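Takthorpe Home and Garden Help
Forum > Inside the house > Paper, books and crafts

How do I flatten old maps that have been rolled up for years?

Posted by mothwing

Hello all. I've inherited a tube of old walking maps and a couple of large estate plans, and I'm over the moon with them! They've been rolled so tightly for so long that the moment I let go of a corner, the whole thing springs shut like a blind. The biggest is 1525 mm along the long side, and the small ones are ordinary folded walking maps that somebody decided to roll instead.

I'd love to get two or three of them framed for the hall, and keep the rest flat in a drawer. So far I've tried leaving them under a rug (useless, plus a lovely dent from the chair leg) and rolling one the other way round, which made a little crackling noise, so I stopped at once.

Paper seems sound, no holes, a bit of browning along the outer edge. One has hand colouring in pink and green, and I don't know if that's watercolour or something else. Is there a way of doing this at home that won't ruin them? I've read about steaming with a kettle and about ironing through a tea towel, and both make me nervous. I have plenty of patience and a spare room.

3 replies

Posted by Grewal Lane Binder

What a lovely thing to be given! Please don't use the kettle, and well done for stopping when you heard the crackle.

What you want is slow, gentle damp in the air, with no water touching the paper at all. It's called humidifying, and at home you can do it with two plastic boxes, one smaller than the other. You put a couple of centimetres of cool water in the bottom of the big box, stand the small box in it with no lid, and put the rolled map in the small box, on its end or lying loosely. Then the lid goes on the big box. Line the underside of the lid with blotting paper so that drips don't fall on the map. For the long plan you'll need something like an under-bed storage box, and a length of clean guttering makes a good inner tray (I've used it many times and I still get a kick out of it).

Look at it every hour. Thin walking maps can be ready in two or three hours, heavier paper might want most of a day. You're after a sheet that feels relaxed and a little bit limp, like a shirt that has been hanging in the bathroom. If it feels wet you've gone too far. Never leave it in overnight, as mould gets going faster than you'd think, especially on paper that has been in a loft.

Before any of this, test the pink and green. Take a cotton bud, make it barely damp, and touch it to a tiny spot of each colour somewhere near the edge. If any colour comes off on the bud, leave that map alone and take it to a paper conservator. The same goes for anything with a wax seal, anything on tracing paper or parchment, and anything shiny. Tracing paper cockles horribly.

Next comes the pressing, and for that you need a surface that is really flat and really smooth. Dining tables are often worse than you'd expect, with the join in the middle and all. A plain office desk does the job beautifully, and once you've got one cleared you'll wonder how you managed without it.

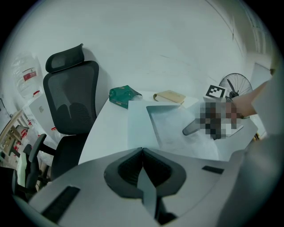 White desk with a smooth top, the sort of surface to look for.

Wipe it down with a dry cloth, then build a sandwich: blotting paper, a sheet of silicone release paper or the non-woven polyester stuff, the map, more release paper, more blotter, then a board on top. Unroll the map onto it a hand's width at a time, smoothing from the middle outwards with a clean soft brush. Dry clean hands are better than gloves, because you can feel what the paper is doing.

Weights go on the board, spread evenly. Books are fine. I use old floor tiles wrapped in brown paper, which stack nicely and cost me nothing. Change the blotters after 20 minutes, again after a couple of hours, and again the next morning, then leave the lot for a week at least. Two is better for anything that has been rolled for decades. It's so satisfying when you lift the board off and the thing just lies there!

For blotters I get the Gisteck ones in packs, 200 sheets, which sounds mad but you go through them, and they can be dried out and used again. Thick ones, unprinted, no coloured sort.

One more thing on framing. Ask for a window mount so the glass doesn't touch the map, and have it held with paper hinges and wheat starch paste. No sticky tape of any kind, even if the packet says archival. And hang it away from the sunny side of the hall.

Posted by pennybun454

I just put mine under the mattress for 14 weeks and it was fine :) It did come out with a faint pattern of slats on it but you can't tell once it's up on the wall.

Wouldn't do it with anything valuable though.

Posted by Ekico Allotment Shed

Agree with nearly everything in the long reply, brilliant stuff. I'd only add a few bits from doing the parish tithe map copies last October.

Brush the dust off before you put anything in the damp box. Soft wide brush, middle to edges, both sides. If you humidify a dirty map the dirt settles into the paper and you'll never shift it. For stubborn grime you can get a smoke sponge, used dry and very lightly, and keep well clear of any pencil notes. Ours had field names scribbled all over in pencil, absolute treasure, and I'd have kicked myself if we'd rubbed those off.

Small tears can wait until it's flat. They nearly always line up better afterwards.

And ironing: no! Heat makes old paper brittle, and if there's a linen backing it will shrink at a different rate from the front and you'll get bubbles. If yours are linen backed they may well uncurl on their own with nothing more than weights along the edges for a few days, so try that first and skip the boxes.

For the drawer, the ones that stay flat want acid-free folders, bigger than the map on all sides. If the long plan won't fit any drawer you own, it's perfectly all right to roll it again, only round the outside of a wide tube this time, with tissue over it. Much kinder than stuffing it inside a narrow one.

Do come back and tell us how the estate plans turn out, I'd love to know which villages are on them.

Reply from mothwing

Thank you so much, all of you! Cotton bud test done this evening. The green is fine but the pink came off straight away, so that one is going to a conservator. The walking maps are brushed and waiting, and I've got a storage box and a bit of guttering coming tomorrow. Starting with the scruffiest one.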